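Acceptance Run

The trial licence for Brustus ran for 9 days. Lavdale had bought it in January to decide whether the arm was worth putting in serviced apartments, and the decision had been given to me, along with a desk and a login.

Okoth, the vendor, supplied the arm as software only. It worked in a simulated kitchen called Kirkari. The hardware would ship on signature. The contract asked for 1263 completed pick-and-place cycles before anyone signed, and I was to watch enough of them to write a paragraph on behaviour.

I started with the wrist view. It shows the two grey fingers coming in from either side, an orange housing and a stack of glassy plates between them, and after an hour I stopped thinking of it as a hand. 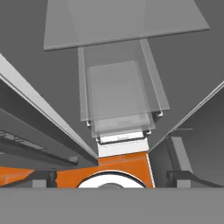

Cycle 235

The log for each cycle has four fields: target, approach, grip, release. A fifth field, labelled "hold", was blank in the manual and blank in the log until cycle 235, where it read 2.

I assumed seconds. I replayed the cycle and found a pause of that length between approach and grip. The arm stopped above the target, the fingers stayed open, and then it carried on and placed the item in the tray as specified. Grip force was normal. The planner reported no fault.

I wrote to Okoth support. They replied that the hold field was reserved and should be ignored. I asked what it was reserved for. They sent me the manual.

Over the following cycles the number went up. By the evening it was 9, and I had moved to the counter view so I could see the whole bench while I waited. The toaster was in its place at the right. The utensils hung on the tiles. The arm sat over the granite and did nothing, within tolerance.
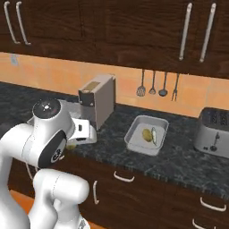

Kirkari, counter view. Gripper above the small yellowish-green item; tray with potato at centre.

I tried the obvious things. I reset the scene, changed the seed and swapped the target for the potato. With the potato there was no hold at all. With the small item the hold came back at the value where it had left off, which a reset should have cleared.

At 2 am I moved the tray a hand's width closer to the arm. The manual permits this. The next hold was shorter. I moved the tray again and the field went blank.

The run finished before breakfast, 1263 cycles, all complete. Under behaviour I wrote that the unit was reliable and that its placement targets should be kept within easy reach. Under outstanding issues I wrote "none", deleted it, and left the field blank.

Lavdale signed for one unit. I have asked that the tray go on the near side of the bench.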